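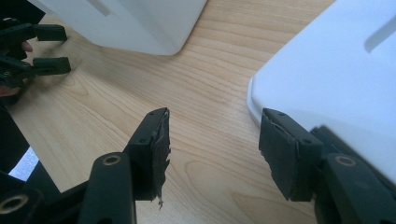

Subject: Re: Gripper spares for the new budget
12/25/20

> Can we get through to October on the pads we have?
> Margaritis wants 500 for the next lot and I'd like
> to put that off if I can.

Have you looked at the left one lately? The pad is in ribbons along the inside edge. The right is worn too, with a small tear near the corner.

I'd order 11 pads now and 3 spare fingers, and leave the Vukirmont arm for the year after — it will still be too expensive then. The Grulteo quote leaves out delivery, as usual. Please put pads on their own line this time, not under "stationery".

Related messages
Banau quote, revised again
Who signs for parts?
Storage shelf: measurements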